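**Open day demo was all on a screen – is that normal?**

Posted by girkia_gran

I took my two grandkids to the open day at Bjarnason in July. We drove in from Castetthorpe, so it was a bit of a haul, and I'd told them the whole way there that we were going to see robots. What we got for most of the visit was a big monitor with a computer version of a robot putting groceries on a shelf. The kids liked it fine, but I felt kind of shortchanged! The young man running it was sweet, but there was a line behind us and I didn't get to ask much. Is this how they really do the work, or is it something they put on for visitors? And is there any point going back for the afternoon session at 3?

**shelfstocker**

Really how they do it. I went to the one at Waris last year and it was the same deal, two arms and a cabinet on a monitor. Bring snacks, the coffee line is awful.

**mudroom_mike**

I was at the Bjarnason one too, probably an hour after you, and I had the same letdown for the first few minutes. Then I got talking to one of the staff while my daughter was off hunting for stickers, and I came around. They practice in the simulator first because you can drop a can six hundred times in there and never have to mop. She told me they change up where things sit on the shelf and run it again, over and over, and only later try it on real arms. So what you saw is pretty much their regular workday.

As for the afternoon session, I'd say go! They had real arms running in the back room at 3 when we were there – slower than the screen version, and it took 2 tries to pick up a box, but my kid talked about it all the way home. Get there early, they only let 6 people in at a time.

One more thing, ask if you can sit close to the monitor. From the back I couldn't tell what was what, and up front I could make out the soup can and the little box in the left gripper.
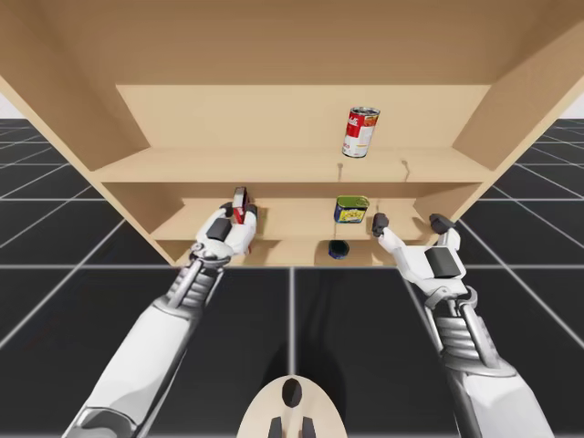
They'll also let kids pick which item goes next if you ask nicely, and mine went for the soup every single time. Parking is free behind the building, by the way, but the entrance is easy to miss coming from the Girkia side.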